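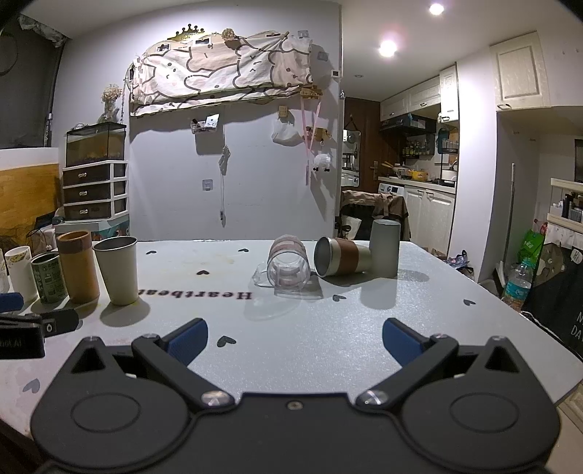 Mug and tumbler on the heart-print table

Progress report to the Drarnano fund, November

Dear friends at Drarnano,

We have had a full and happy autumn at Sturkwood, and I hope you will forgive me if I go on a bit! The Abugri album, which your grant made possible, now has four finished songs, and four more are waiting only for backing vocals – the harmonies took longer than we planned, as the band kept finding parts they liked better. The running time should come to some 45 minutes.

The October concert drew 524 people, our best night so far, and many of them stayed on afterward to ask when the record would be out. The live tape is good enough that we may add a song or two from it.

Spending is within budget, apart from piano tuning, which went over a little. Drivinex will do the mastering once the mixes are approved, and we would like to move the release from February to March, if that suits you.

With warm thanks,
The Sturkwood music office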